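Zosmont: our bread-sorting project, the write-up

Karabo Shabalala, Lollulstead robotics group, 5 Oct 2025

So the brief we got in June was to pick a kitchen job and get an arm to do it, and I said bread before anyone could say mugs again. Everyone does mugs! Bread is lumpy and a bit squashy and no two sides of it are the same, so I thought it'd teach us more (it did, mostly about patience).

The task is putting bread in a basket. We drive the arm by hand, record what we do, then train on the recordings. We ended up with 968 recordings, and I threw out 216 of them where I'd bumped the rim or let go too early. Staleo, our grip script, was mostly written on the bus and you can tell. It had one closing force for everything, which was fine for a small bun and horrible for anything long.

The plaited loaf was the real pain. If you come at it along its length the fingers slide off the end, so the wrist has to turn until they close across the middle. I had the turn fixed at 90 degrees for ages, which only works if the loaf is lying straight, and I never put it down straight.

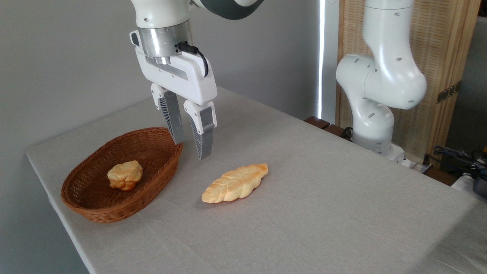 Anyway, I changed it so the angle comes from the camera and the fingers stay wide open until they're low down. Version 7 is the one I'm handing in. I still want to sort out the basket rim, as the drop height is just a number I typed in, and a deeper basket would need a different one. Next term I'd like to try rolls with seeds on.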